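발표자 노트: 작은 물건 상자 정리하기

시작 전
토요일 오전반이고 앞 순서는 하마다 미노루 씨다. 마이크를 넘겨받으면 바로 시작한다. 인사는 짧게. 배정 시간은 12분.

슬라이드 1. 제목
오늘은 갈 곳 없는 물건을 모아 두는 상자 이야기를 한다. 집이든 작업실이든 이런 상자가 하나씩은 있다. 줄자, 수세미, 컵, 빈 갑 같은 것이 들어간다. 손을 들어 보라고 하고 잠깐 기다린다.

슬라이드 2. 상자가 차는 과정
처음에는 임시로 넣는다. 쓰고 나서 제자리가 멀면 또 넣는다. 2월에 우리 작업실에서 상자를 전부 비워 봤는데 나온 물건이 600개였다. 그중 한 해 동안 한 번이라도 쓴 것은 145개. 숫자만 말하고 넘어간다. 질문이 나오면 세는 데 이틀 걸렸다고 답한다.

슬라이드 3. 꺼내는 순서
큰 것부터 꺼낸다. 구르는 것은 그다음이다. 롤이나 컵처럼 둥근 것은 탁자에 바로 놓지 말고 쟁반에 놓는다. 납작한 상자는 벽에 기대지 말고 눕힌다. 긴 막대류는 맨 마지막에 한쪽으로 모은다.
(여기서 물 한 모금)

슬라이드 4. 나누는 기준
색이나 크기로 나누면 보기에는 좋은데 찾을 때 도움이 안 된다. 쓰는 장소로 나눈다. 수세미는 싱크대, 줄자는 공구 서랍. 어디에서 쓰는지 바로 떠오르지 않는 물건은 따로 두고 한 달 뒤에 다시 본다. Nilla 매장 사례는 시간이 남을 때만.

슬라이드 5. 상자 고르기
깊은 상자는 많이 들어가지만 바닥에 있는 것을 잊기 쉽다. 작은 물건만 넣을 거라면 얕은 것을 권한다. 깊은 상자를 계속 쓰겠다면 바닥에 한 겹만 깔리게 넣는다. 노란 줄자나 주황빛 수세미처럼 색이 뚜렷한 것은 회색 바닥에서 금방 눈에 띈다. 긁힌 자국은 쓰는 데 문제가 없으니 상자를 새로 살 필요는 없다. 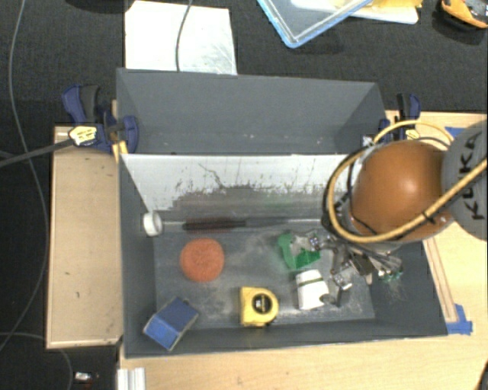 한 겹으로 두면 손으로 뒤적이지 않아도 된다. 겹치기 시작하면 새로 넣기 전에 하나를 뺀다. 우리는 이 규칙을 Skudeo 작업실에서 먼저 써 봤고, 지금은 Zavard 쪽도 같은 방식으로 한다.

슬라이드 6. 집에서 해 볼 것
상자 하나만 고른다. 600초, 그러니까 10분을 맞춰 놓고 그 안에 꺼낸 것만 나눈다. 남은 것은 다음 날 한다. 가족 물건은 묻고 나서 옮긴다.

질문 시간
자주 나오는 질문은 이름표를 붙여야 하느냐는 것이다. 혼자 쓰면 안 붙여도 되고 둘 이상이 쓰면 붙인다. 유인물은 출구 쪽 탁자에 있다고 안내하고 다음 발표자 스가와라(Sugawara) 팀에 넘긴다.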